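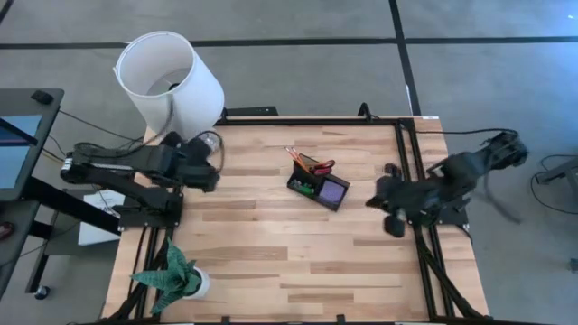

Blond wood top, black frame.

ok heating thread, as promised to the three people who asked. typing this between calls so bear with me

background: we run the back half of the old Trasosa building. tall ceiling, concrete floor, one big roll up door that gets opened whenever a truck shows up. you can guess how winter went

what we had before: two forced air unit heaters up by the roof. loud. very warm pigeons' eye view of the place. at floor level you kept your coat on

Masanobu Koyama put a thermometer on a string and pulled it up to the joists in January. 45 degrees at bench height and it felt like a beach up top. that was the end of the "just turn it up" argument

so: radiant tube. gas burner at one end, long steel tube, reflector over it, fan pulls the exhaust out the far end. it warms the floor and the people and the tools and the air catches up later

got quotes from a couple of places. went with Uchida, mostly because Mechthild Berchtold came out in person and walked the building with a tape measure before she said a single word about price

other guy quoted off a photo of the floor plan. quoted us for a heater that wouldve hung directly across the path of the roll up door. when it's open. think about that one

the unit is a Dosteo. not the fancy one, the one under it. two stage burner

why two stage — low fire handles most days and it just sits there humming. high fire for first thing in the morning and after the door's been up. single stage would of been cheaper but it bangs on and off all day and I'd already had a winter of that

placement took longer than picking the heater. everybody wants it over their own bench. everybody

Mechthild's rule, which I'm stealing: heat the outside walls and the door first, then see who's still complaining. so the tube runs along the north side, offset, reflector tilted in a bit

we ended up with a U shape. straight tube is hotter at the burner end and cooler at the exhaust end, and on a long run you can really feel it. the U folds the cool leg back beside the hot leg so it evens out

CLEARANCES. please read the sheet for your own unit. the distance below the tube is way bigger than you think. shelving, cardboard, the top of a parked van, a sprinkler head, all of it counts

Fumiko Katayama went around with a marker and wrote max stacking height on the racks. ugly. works. nobody has to remember a number

(yes we moved the tall rack. yes it took an entire afternoon. no I don't want to talk about the tall rack)

gas line: the existing one was sized for the old unit heaters and had some to spare so we got away with a new drop and a flex connector. get someone to check yours. undersized line and the thing will light fine and then starve on high fire when the water heater kicks in

the flex connector goes on with slack in a particular shape, there's a drawing. the tube grows when it heats up. it MOVES. I didn't believe it until I stood on the ladder and watched the end of it creep

same reason it hangs on chain and not bolted tight to anything

first firing stinks. oil burning off the tube. open the door, run it for an hour, go get lunch. Chie Wada's email about "a smell" went to the entire building before I'd got down the ladder. sorry to the entire building

also it ticks. steel expanding. tick tick tick for the first few minutes then quiet. you stop hearing it after a week

thermostat!! this is the part I got wrong so pay attention

I put it on a column where the old one was. column's right under the hot leg. so the thermostat is getting nicely toasted and calls it a day while the far bench is freezing. dumb. two days of that

moved it to the inside wall, out of direct line of the tube, chest height. huge difference. didn't touch the heater at all

it's a Pratitz, the plain one with the big numbers. I did not want an app. the last one had an app and I had to reset a password to be warm

setpoint is lower than you'd expect with radiant. we started at what we'd always used and people were in t shirts by ten. crept it down a degree at a time and stopped when Rehema Langat put a sweater on. she's our instrument

night setback: don't go deep. slab takes forever to come back. we tried dropping it way down overnight and the burner ran flat out until mid morning to catch up. shallow setback, done

controls question that came up in replies: can you tie it to the door? yes. there's a switch on the track now, when the door's up past halfway the burner drops out. it's still giving off heat from the tube for a while so a quick truck doesnt matter

if you've got a slow truck, well

ok money, since that's what half of you are here for

not giving the full install price bc half of it was our weird building. but the stuff on top that I hadn't budgeted: 424 dollars for the vent kit and roof flashing. it was on the quote. I didn't read the quote. my fault

and 188 for the scissor lift rental, one day. would've been less if the tall rack had been out of the way. again, not talking about the tall rack

gas bill: too early to say properly. February was lower than last February but it was also a milder month so I'm not going to wave it around like proof. ask me again after a whole season

what I can say is electric came down a bit. the old blowers were hungry and there were also several space heaters under benches that people thought I didn't know about

the space heaters are gone now. mostly. Chie.

back. truck

things people asked, in no order:

does it dry the place out — not that I can tell. ours is vented outside. unvented ones dump moisture indoors and you have to have ventilation figured out, different conversation, talk to somebody local

can you use one in a low ceiling garage — maybe, look at the mounting height first and the price second. there are low intensity units meant for that. the high intensity kind with the glowing ceramic face want to be up high and a good way from everything

why not those then — we looked. great for a loading dock or one cold spot. open flame face though and we've got sawdust some weeks. Mechthild said no before I finished the sentence

sawdust and a tube heater — burner needs clean air. ours has a combustion air intake ducted from outside, wasn't a lot extra. if your shop makes dust, do that bit

noise — low. fan hum. you can have a phone call under it, which was not possible before, I used to take calls in the van

does the wood move — asked by several people with glue ups going. bench right under the hot leg gets warm on top and not underneath so yeah don't leave a panel lying there overnight. flip it or lean it or put it somewhere else. we lost a shelf to this, cupped like a potato chip

finish dries faster on that side too. Fumiko likes this. I keep finding her stuff on my bench

heat reflectors in the corners? end caps on the reflector, yes, get them. they weren't on our first drawing and I asked and it was a small number

maintenance so far is nothing. the list I was given: once a year look at the igniter, clear the intake screen, check the hangers, check for wasp nests in the vent. apparently it's always wasps

Uchida does a yearly visit if you want it, we signed up. Masanobu wanted to do it ourselves. Masanobu also owns a ladder I wouldn't let anyone climb

one real problem: on the windiest nights it locked out. pressure switch. wind was blowing right into the vent on that side. they swapped the cap for a different style and it's been fine, about 2 months now

if yours locks out, LOOK AT THE LIGHT on the burner box before you call. it blinks a code. the code's on a sticker inside the cover. I called three times without looking at the light and was asked each time, very politely, what the light was doing

take a photo of the sticker. you will not want to go back up there

what I'd do over: thermostat on the right wall from day one. intake on the other side of the building from the prevailing wind. and get the lift for two days not one, we were still hanging chain when the guy came to collect it

wouldn't change the U, wouldn't change the two stage

oh and insulate the door. we did that after, with the brush strip along the bottom. should have been first, it's the cheapest thing in this whole thread and Rehema told me so in October. I've got the message. it says "door??"

somebody asked about the old unit heaters. one's scrap. the other one runs, it's on a pallet by the door, free if you bring your own help and your own straps. it is heavier than it looks and it looks heavy

local pickup only. not shipping a heater, please stop asking

April now so it's off most afternoons anyway. still comes on for a bit around 7 am and Rehema goes and stands under it with her coffee

gotta go, door's up again. will answer the venting questions tonight if I can find the drawing

edit: found the drawing. was under the tall rack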